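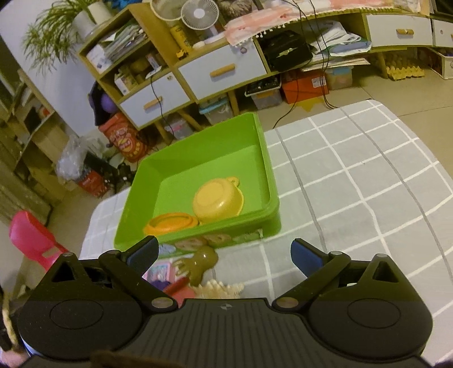 # pliltomau

Gripper-state and wrist-motion estimation from hand-held gripper video, plus the replay tooling we use to check it. Read the limits section before you train anything on the output. Most of the issues we get would have been answered there.

Status: usable, not stable. The file layout will change again in November.

## What it does

- Reads a recorded session and estimates the opening between the fingertips in every video frame.
- Estimates the path of the camera with the usual visual odometry plus IMU.
- Puts both on one clock and writes a single action track.
- Replays that track against an arm model and marks the stretches the arm couldn't follow.

It does not label objects and it does not know what a task is. There is a `task` field in the metadata because Skaden (the loader) refuses files without one. It is free text typed by whoever recorded the session. Treat it as a rumor.

## The data that ships with it

There are 306 sessions, all recorded in ordinary rooms with toys, trays and small household things. Typical work is picking something up from a bed or a floor and putting it in a bin, or taking it back out. The backgrounds are as full as people's rooms are: shelves, drawers, cables, plants, boxes.

We have seen this sort of footage described as "diverse" in other data cards. Clutter in the background is not the same thing as variety in the task, and a policy that copes with a crowded shelf behind the tray may still fall over when the tray changes height. We did not measure how much the clutter helps. If you do, please open an issue with numbers, including the ones that came out flat.

## Quick start

```
pip install -e .
pliltomau check session_dir/
pliltomau extract session_dir/ --out actions.npz
pliltomau replay actions.npz --arm configs/arm.yaml
```

Run `check` first. It is slow and it will reject things you wanted to keep. There is a `--force` flag, and every bad training run I've had to explain began with it.

## Jaw opening

The opening comes from the two blue fingertips. We segment them by color, fit a line to the inner edge of each and take the distance between the lines after lens correction. The small circular target on the gripper body is used to catch a camera that has shifted in its mount. It plays no part in the opening estimate itself, whatever the old wiki page says.

We tried a learned keypoint model too. On our held-out sessions it looked better, and then on a new room it put a fingertip on a blue cloth and stayed there. The color method has the same weakness in principle, but it fails loudly - the line fit falls apart and the row gets a NaN. I'd take a NaN over a confident wrong number. The keypoint model is still in `experimental/` and you can turn it on, but please don't report results from it as if they came from the default.

Known trouble:

- Blue or teal objects near the jaws. The mask is limited to the region the fingers can reach, which helps until the object is also in that region, usually at the moment of the grasp.
- Soft things. A plush toy can hide both inner edges, and the fit then follows the fur.
- Hands, hair or sleeves in front of the lower part of the gripper. If the target is hidden for 400 frames in a row, the mount check gives up and says so in the log.

## Camera path

Patterned sheets are a mixed blessing. There are plenty of corners to track, and in a regular grid they all look alike, so the matcher can slip by one cell and carry on without complaint. Loop closure sometimes repairs this. Sometimes it "repairs" it by bending the rest of the path. `check` compares visual and inertial motion over short windows and flags a mismatch, but a slow slip gets through.

## Replay

`replay` tells you whether the arm model could have followed the track. It says nothing about whether the object would have been picked up. There is no contact, no friction and no object in it at all. Passing replay means the joint limits were respected, and people keep quoting it as a success rate, so the word "success" has been removed from the output as of this version.

The planner behind it is Tsuji, with the default smoothing turned down. At the default setting it rounds off the small pause before the jaws close. The plots get prettier and the timing gets worse.

## Settings worth changing

| Key | Default | Note |
|---|---|---|
| `jaw.median_window` | 3 | Larger values delay the close |
| `sync.max_lag_frames` | 2 | If you need more, your clocks are wrong |
| `slam.loop_closure` | on | Try off for bed sessions |
| `jaw.backend` | color | `keypoint` is experimental |

## Open questions

- Does the action track beat plain frame-to-frame camera motion for training? We assume so. We have no clean comparison yet.
- Should NaN rows be dropped or filled? Provside's export fills them. Ours keeps them, and the two files are therefore not interchangeable even though the column names match.
- Can the mount check work without the target?

## Changes

27th October: split `check` out of `extract`, renamed the replay fields, removed the demo notebook. It only worked on the session it was written for.

Bug reports need the log and the config. A video of the arm missing the bowl is fun to watch, but we can't debug from it.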